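I met Roscoe Haddad at the bakery across from the old Langlois picture theatre, because he said he couldn't talk about the place without looking at it. He'd beaten me there by half an hour and was already on his second vanilla slice.

Roscoe was a projectionist at the Langlois for most of the seventies, and if you grew up on our side of the river you've probably sat in the dark underneath him. The building is up for sale again and the heritage listing is being looked at again, so I wanted to hear what it was like when it was just somewhere you went on a Saturday arvo.

"Hot," he said. "The box was always hot. You'd be up there in a singlet in May, and downstairs they'd have their coats on."

I asked about the crowds. He reckons the stalls and the circle held 80 rows' worth of trouble between them, which I don't believe for a second (neither did the woman behind the counter), but the Jaffas rolling down the aisle he swears by. His first boss, Edivaldo Lins, used to walk up and down with a torch and a rolled-up newspaper, and Roscoe can still do the walk. He did it for me, between the tables.

I was mostly after the ceiling, to be fair. My mum always talked about the plaster ceiling, all that blue and gold, and it's been behind a false one since before I could drive. Is it still there?

"It was there when I left," Roscoe said. "They hung the new one on wires. I've been up in the roof since and you can put your hand on the old stuff. Bits have dropped, but it's there."

He'd like the listing kept. He's less fussed about what goes inside. "Flats, a gym, I don't care. Leave the front and leave that ceiling."

His daughter thinks he's a softie, and he probably is! He kept his ticket punch, a tin of carbon rods and one letter off the old sign, the G, which lives in his shed next to the mower.

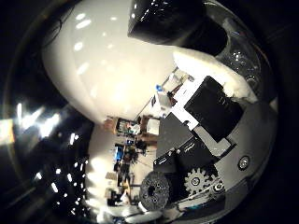 A glossy white shell and a black fingertip, with a wooden shelf in the background.

Before we left I asked what the last thing he screened was. He couldn't remember the title, only that the second reel had a bad splice and he'd sat through the whole thing waiting for it to go.

"And did it?"

"Course it did," he said, and went to see about a pie.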